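Robots at work: what happens to everybody else?

A look inside the Kubiak table works in Jirnton

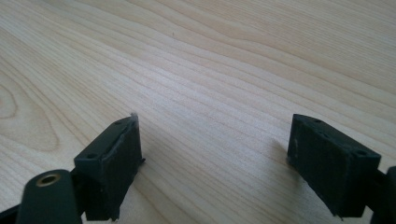
Two green gripper fingers over a pale wooden tabletop. Can you spot the tiny dark speck?

Kubiak makes tables. School tables, kitchen tables, tables for cafes. The works is on the edge of Jirnton, next to the bus depot, and 200 people work there.

A few years ago nearly every job was done by hand. Lifting, sanding, checking, packing. Now machines do some of it. That is called automation. Long word, easy idea: a machine does a job (or a bit of a job) that a person used to do.

So what did the machines take over?

Mostly the boring bits. And the heavy bits. A tabletop for a big kitchen table is a real lump, and somebody used to lift them off the belt all day long. Sore backs, squashed fingers. Now a lifting arm does it. It doesn't get tired but it does stop if anyone steps over the yellow line on the floor.

Then there's the little parts. Pegs, brackets, corner blocks. Every table gets a set and every set has to be right. One peg missing and you get a wobbly table and a cross phone call! The works sends out almost 1330 tables in a busy month, so that is a LOT of pegs.

How does a robot learn to pick up a peg?

You can do it without thinking. Your eyes find the peg, your fingers squeeze just enough. A robot has to be taught, and one way is for a person to show it.

At Kubiak the teaching project is called Treteler. A worker holds a gripper, a tool with two fingers that open and close. There's a camera on it. The worker does the job with the gripper, slowly, over and over. Reach, squeeze, lift, put down. The pictures go to a computer, which looks for the pattern. Later on a robot arm with the same kind of fingers has a go.

Look at the inside of the fingers in the picture. Those dark pads are for grip. Hard smooth fingers would let things slip. Pads get scuffed from all the rubbing, a bit like the soles of your trainers, so they have to be swapped now and then.

One peg job took 300 goes before the robot could copy it. The next one, with a bent bracket, took 584. Bent things are harder, they roll about and point the wrong way.

Did people lose there jobs?

Good question and a fair one to ask. At Kubiak, no one was sent home for good when the arms came in. But jobs did change. Some packers went to the checking bench. Some learnt to look after the machines, cleaning them, fixing them, turning them off when they do something daft. A few didn't like the change and left. They missed the chatting, because the packing line used to be noisy and friendly and now it is mostly hum.

It isn't the same everywhere. In Stellcombe, the next town along, a box factory put in machines and then needed fewer people. That was hard for the families there. Some found other work quite fast, some took ages.

What are people still better at?

Looking at wood, for a start. Wood is never the same twice. The wavy lines are called grain and they show how the tree grew. Sometimes they bend into arches, like the ones on the left of the picture. Is that pretty or is it a fault? Is a dark speck dirt, or a tiny knot? A person who knows wood will tilt it, rub it with a thumb and decide. Robots find that realy tricky.

People are also better at surprises. Box dropped on the floor, label on upside down, new worker who looks lost. No robot at Kubiak can help with that last one.

Words to know

Automation: using machines to do jobs people used to do
Gripper: the part of a robot, or a tool, that holds things
Grain: the lines in wood
Pad: soft or rough bit that helps with grip

Have a go

Get two rulers and a rubber. Pick up the rubber using only the rulers. Now try a marble. Now wrap elastic bands round the ends and try again. Which was easier?

Then ask a grown-up at home which part of their job they'd give to a robot, and which part they'd want to keep.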